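Stop paying for more demonstrations and start looking at the ones you have

Posted 05/02/2024

Most arguments about teaching robot arms end up as arguments about quantity. A team has a policy that works on some days and fails on others, and the first thing anybody proposes is to collect more. I think that is usually the wrong place to spend the money.

At Kornunden we train small arms to do tabletop jobs: pick up a part, put it in a bin, move it from one side to the other. By last December we had 3,000 recorded demonstrations in a set we called Palacios. Each one was a person steering an arm through the job from start to finish, either on a real bench or in our simulator, Dastton. The policy trained on all of it was mediocre. It reached for things confidently and missed.

The plan was to double the set over the summer. Before that started, two of us sat down and watched a portion of what we already had. It was dull work and it took nine days. It told us more than the previous year of training runs.

What we saw was that the demonstrations were very much alike. Operators get good at a task quickly, and once they are good they do it the same way every time. They start from the same pose. They come in from the same side. When a grasp goes badly they stop and record the whole thing again, because they have been told that only clean runs count. So the set had almost no examples of an arm being slightly wrong and then getting itself right. A policy that drifts a centimetre off course has never been shown what to do next.

The simulated half had its own trouble. Simulation is cheap, and cheap recordings get less attention. The easy thing is to leave the lighting and the room at their defaults and change only where the parts sit. We had done that for months. When we finally varied the surroundings as well, with bold shadows across the table and patterned light on the floor and walls, the old policy fell over. 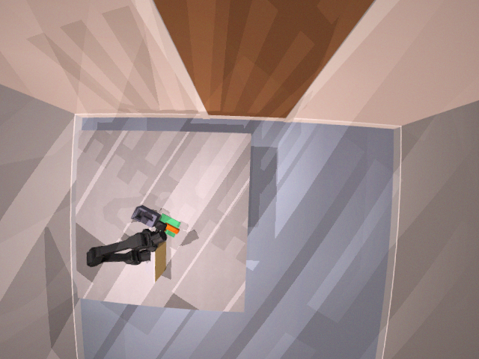
Ullotance

I have heard it said that rooms like that are silly, and that no workshop has orange-brown bands fanning up a door-like panel or a floor covered in diagonal stripes. That is true, and I don't think it matters much. A black arm reaching into a cluster of small things is the part the policy has to learn. The stripes are there so that it can't lean on the colour of the floor instead. A dark patch on the tabletop might be a shadow or it might be a part, and I would like the system to meet that problem in training before it meets it on a customer's bench.

There is a fair objection, and I have made it myself. Random variety can hide the same sameness. You can render one stale motion under a great many kinds of light and end up with a large set that still holds one motion. Changing the look of a room does nothing for an operator who always comes in from the left. The two kinds of variety need to be planned separately and checked separately.

We now ask operators to start some runs from an awkward pose, and to keep the recording going when they fumble. We throw out more than we used to. The replacement set has 11 written conditions, and a session is planned against the ones that are thin. It's slower per recording and the operators find it more tiring, which should be allowed for in the roster and in the pay.

More data does help when it is different data. My complaint is with buying it by the hour and judging it by the total. If your team is about to order another big round of collection, have the people who train the model spend a week watching the last one first.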